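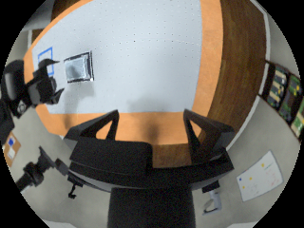
I've been using the Fjeld prayer journal since November, and I wanted to get a review up before the new year, when everybody goes shopping for one. Our women's group at Brollmont picked it together, since we've been meeting over video and wanted something we could all follow at home. I was hoping for simple. The pages are printed with a grid of tiny dots, kind of like the little dark holes in that white pegboard with the orange border, and you can write in neat rows or sprawl all over the place (I sprawl!). Each week opens with a short Psalm, then a blank page for requests and a narrower one for answers. That answers page has been such a blessing to me. I flipped back last week and found a request I had completely forgotten writing down, and there was the answer a few pages later in my own messy handwriting.

The cover is soft and stays open on the kitchen table, which matters when you've got coffee in one hand. Paper is decent - my gel pen didn't bleed, but a highlighter did, so keep those for your Bible. The ribbon frayed after two weeks. I put a dab of clear nail polish on the end and it's been fine.
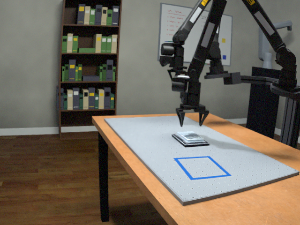 Table with a perforated board and a blue square outline

My one real complaint is the readings plan in the back. It jumps from Ruth to Romans with no explanation, and Advent gets a single page. A single page! I ended up tucking in the Advent sheets from Irkbridge Chapel, and those got me through just fine. I also wish there were more space on the Sunday pages for sermon notes. Our pastor is a talker, God bless him, and I run out of lines every time.

I ordered mine from the Devton bookstore for 10 dollars and it took 10 days to come. If you already have a journal you love, stick with it. If you've started and quit as many as I have, give this one a try. I've already got a second one in the drawer for my sister.

Posted 15 Dec 2020

This site uses cookies to improve your experience. By continuing to browse you agree to our use of cookies. Accept | Learn more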